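Section 4: Teaching the arm to fold a shirt

Before you start, a word on expectations. I've had the Brosdale arm on my laundry table since December, and it can't do my laundry yet. It can fold a T-shirt that's lying flat, on a good day, if you set it up the way I do. Socks, forget it.

1. Clamp the base to the table and tighten both knobs by hand.

2. Plug in the wrist camera first, then the arm. Do it the other way and Dillum (the control program) won't find the camera until you restart.

3. Set the speed to 68. I tried 100 once and it threw a dish towel across the room!

4. Press Home and wait for the beep.

Note: The preview window opens as soon as the camera connects, so you'll get a live view before the arm has moved at all.

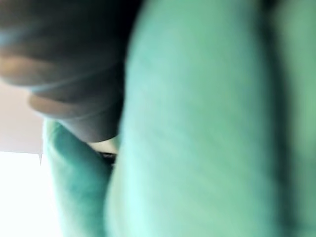 5. Step back behind the table line and press Focus. Cloth is hard for this thing – up close it's all soft color with no corners to grab, and the arm needs corners.

6. Lay one shirt flat, sleeves out, and press Record. Guide the arm through the fold slowly, then press Save.

7. Repeat. Trinity Ambrose got decent folds out of hers after 511 saved runs. I needed 938, but I kept switching shirts on it, so learn from me and stick with one.

Caution: Keep your face and loose clothing away from the wrist while the arm is powered. The stop button only works if you can reach it.

Storage fills up at 1000 runs. Clear out the bad ones before then (see Section 6).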